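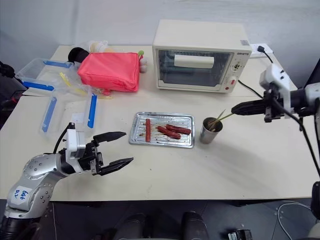
Two-arm table cell, right gripper keeps closing a hair off center

Posted by slowhand_cell, September 16, 2018

Hi all, long time reader, first real question. I look after a two-arm tabletop cell at our shop in Binholm. It does kitchen-type jobs, so there's a countertop oven at the back, a metal tray and a metal cup up front, and the arms reach in from either side. Left arm has been a sweetheart. Right arm is the one with the long skinny black fingers, and after a few hours of picking thin sticks out of the cup it starts closing a touch to one side. I re-zero it, it's fine, and then it drifts again by the afternoon.

What I've done so far: wiped the fingers, checked the screws on the white bracket behind them, re-ran the homing routine 2 times. We're at 2,993 cycles on this set of fingers. The controller is a Tang and the fingers are from Ciketti, if that matters to anyone.

What would you look at next?

bluntedtool wrote:
Cable. Look at that black cable looping off your gripper mount and hanging down the side. Mine was routed the same way and every time the wrist rolled it gave the mount a little tug. I gave it more slack at the wrist and tied it off further back on the gray link and the drift went away. Ten minute job, try it before you buy anything!

ohmsweetohm wrote:
I'd disagree, sorry. A cable tug gives you an error that comes and goes with the wrist angle. He says it builds up over the day and goes away after a re-zero, and to me that's a coupling slipping on the finger drive. Put a paint mark across the coupling and the shaft, run 200 cycles, and see if the line still meets up.

bluntedtool wrote:
It can be both, you know. A tug all day long is exactly what loosens a coupling. But fine, paint mark first, it's free.

greasemonkette wrote:
Can we talk about the sausages? There's brown grease on that tray, and if your arms are handling those and then going over to the cup, you've got a film on the fingertips whether you can see it or not. I run a food cell too (pastry, so sugar instead of fat, which is worse, don't get me started) and a dirty finger will let a thin stick slide sideways while the jaws close. From the outside it looks just like the gripper is off center. Before you take anything apart, close it on nothing and measure both fingers.

Also I'd move that cup. It's right up against the tray.

slowhand_cell wrote:
Good point, I have only ever judged it with a stick in the jaws. Never measured it closed on nothing, which is a bit embarrassing to type. I do wipe them with a dry cloth at lunch. Should it be something stronger?

greasemonkette wrote:
Dry cloth just moves grease around. Warm water with a drop of dish soap, then a clean damp cloth, then let them dry all the way. Check what Ciketti says about alcohol on that finger material before you use any, I cracked a pair once.

ohmsweetohm wrote:
Agree on measuring empty. Don't agree on moving the cup. If you move it now you have changed two things and you won't know which one fixed it. Leave the table alone till the gripper is sorted.

gurnau_nights wrote:
We had this on a cell at Gurnau and it was the coupling, so one vote for ohm. Set screw had backed out. Cleaned the threads, a little medium threadlocker, done last November and it hasn't moved. Check the left arm while you're in there, same part, same age.

slowhand_cell wrote:
OK, update. Washed the fingers properly and closed them empty, and they're still off to one side, so it isn't only grease. Put the paint mark on and started a run. At 113 cycles the line had already split, you can see the gap without a magnifier. So ohm and gurnau win this one, I think. Tightening it tomorrow morning with threadlocker, and I'm re-tying the cable while the cover is off because bluntedtool will never let me hear the end of it otherwise.

bluntedtool wrote:
Correct. Leave enough slack for a full wrist roll both ways, and jog it by hand before you let it run.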